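When Rowena Panganiban drew up the equipment budget for Vesedero's Wedville site, the two-armed robot was the easy line. The quote from Tanasarn was clear, and it covered both arms, both hands and 42 weeks of support. Everything else took her until May.

The hands were the first argument. Simple grippers cost less and break less often, but the packing trials include soft and awkward goods, and string had beaten every gripper the team rented. She paid extra for fingers. 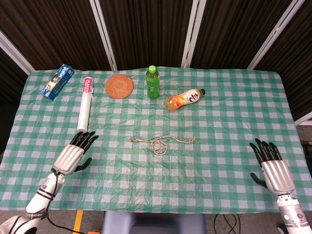
String, drinks and household goods set out between the robot's two hands at Wedville.

Then came the small costs. Replacement finger parts have a lead time of 20 working days, so she ordered 2 sets up front. Floor tape, partitions and test goods came to $606 – a figure she had first put down as zero.

Her advice to other buyers is to price the table before the robot. Cuvdale, the sister site, bought its arms first and then paid again to move the power supply.

Panganiban has kept one line open for next year, for training. Two operators can run the station now, and she wants a third before the evening shift starts using it.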